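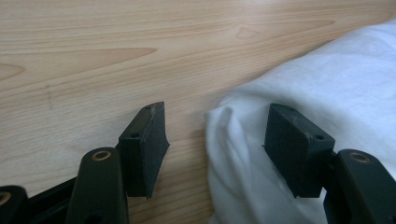

Abb. 4: Weißes Textil auf heller Holzoberfläche, Ausgangslage ungefaltet.

3.2 Unterlage und Ausgangslage

Für alle Durchgänge helle Holzoberfläche, Maserung annähernd horizontal, keine Tischdecke. In den Vorversuchen (Grulau, Juni) war noch eine Filzauflage in Gebrauch, wurde verworfen: Stoff haftet, Kanten ziehen sich beim Glattstreichen nicht nach. Auf Holz gleitet das Textil besser, verrutscht aber auch leichter. Beides im Protokoll vermerkt, siehe Anhang B.

Die Ausgangslage ist in jedem Durchgang dieselbe Anweisung, nicht dieselbe Form. Tuch mit einer Hand hochheben, aus geringer Höhe fallen lassen, nicht nachordnen. Holmgren hatte vorgeschlagen, das Knäuel in einer Schale vorzuformen. Nach 26 Probedurchgängen aufgegeben, die Schale hinterließ Rundungen, die im Haushalt so kaum vorkommen. Der gefallene Stoff dagegen bildet Wülste und Taschen wie nach dem Ausleeren eines Wäschekorbs. In Abb. 4 liegt eine solche rundliche Falte nahe der Mitte, der Stoffrand verläuft schräg zur Maserung. Ecken sind in dieser Lage schwer zu finden, und genau um die Eckensuche geht es im folgenden Abschnitt.

3.3 Eckensuche

Vorgehen der Teilnehmenden uneinheitlich. Zwei Grundmuster: (a) Rand greifen und daran entlangfahren bis zur Ecke, (b) Stoff insgesamt anheben, ausschütteln, neu ablegen. Muster (b) schneller bei kleinen Tüchern, bei größeren Stücken nicht mehr. Mischformen kamen vor, wurden dem zuerst gezeigten Muster zugerechnet. Das ist angreifbar, eine feinere Kodierung war im Zeitrahmen nicht zu schaffen.

Weiße Stoffe waren ein eigenes Problem. Auf hellem Holz ist der Kontrast gering, Falten nur über die grauen Schatten zu erkennen. Die Kodierenden in Otow haben deshalb bei weißen Stücken öfter nachfragen müssen als bei farbigen. Dunkle Unterlage wäre einfacher gewesen, wurde diskutiert und abgelehnt: die meisten Tische in den befragten Haushalten waren hell.

Insgesamt liegen 300 auswertbare Durchgänge vor, geplant waren 600. Der Rest entfällt auf eine zweite Erhebung in Khamphan, die bei Redaktionsschluss (23.10.18) noch nicht abgeschlosen war. Die Angaben in Kapitel 4 beziehen sich nur auf den ersten Teil.

Waschzustand der Stoffe: alle Tücher vor der ersten Verwendung einmal gewaschen, nicht gebügelt, kein Weichspüler. Zwischen den Durchgängen nur ausgeschüttelt. Ob mehrfaches Falten Knicke hinterlässt, die dann als Orientierungshilfe dienen, haben wir nicht getrennt geprüft. Bei Wirnisora-Tüchern (dichter gewebt) zumindest nach Augenschein ja, bei den dünneren eher nciht. Für die zweite Erhebung ist ein Tausch der Tücher nach jeder Person vorgesehen.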